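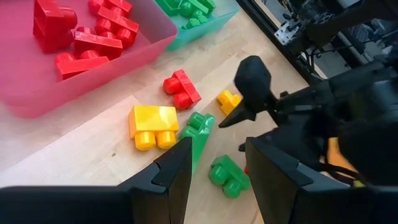
Multitine open afternoon at the Dilport unit, May 15, 2021. Notes from the visit, mostly about the block sorting cell. Thread.

The task is plain. Big toddler-style blocks, loose on a wooden table, go into bins by colour. Red goes in the pink bin, green goes in the teal bin. Two arms share the table and each has its own wrist camera.

Yellow has no bin at this stage. Yellow blocks stay on the table and the arms have to work around them. I asked if that was an oversight. It's deliberate, and a third bin gets added later in the program.

The bins are translucent and the pink one throws a tint onto the wood beside it. A red block close to that wall is harder to segment than one in the open. They've tried opaque bins, but then the side cameras can't see what has already been dropped in.

Gloss is the other problem. The studs and flat faces pick up bright highlights, and a highlight on yellow reads as close to white. They turned the overhead lights down in April and got some of that back. No diffuser yet.

Grasping: a block standing upright is easy. A block on its side with the studs pointing out gives the fingers less flat face to close on, and the approach angle matters a lot more. The notch near each fingertip is meant to help there. I'd want to see it with and without.

Each run has a limit of 200 seconds. The average they quoted for a full clear of the reds and greens was 102 seconds, with both arms going. One arm on its own takes longer but stalls less often.

The stalls come from the arms giving way to each other. When two targets are close together, both controllers reserve the same volume and both wait. The fix for now is a priority flag: the arm nearest the bin goes first. Crude, but easy to debug.

Control software is Tadska, running on one box under the bench. Planning updates at 16 Hz. That seemed slow to me for two arms in a shared space, and the answer was that camera latency is the bottleneck, so a faster planner wouldn't gain much.

Fingers are from Matić, black, boxy, tapered to a point. The tapered tip gets in between blocks that are touching. The tradeoff is less contact area on the larger pieces. They keep 5 spare sets and go through roughly one a month.

Cable routing needs work. The cables loop down towards the arm, and I'd expect them to snag at full reach. They said it hasn't happened on this rig. I'd still clip them.

Asked for a failure log and they put it up on a screen, which I appreciated. Most entries are dropped blocks at the bin rim: the arm lets go a little early and the block tips back onto the table. It counts as a fail even if the next attempt gets it.

Parking is at the rear of the Dilport building and you sign in at the side door. Closed shoes required. Next open afternoon isn't listed yet. I've asked for the rim-drop numbers split by colour and will add them to this thread when they arrive.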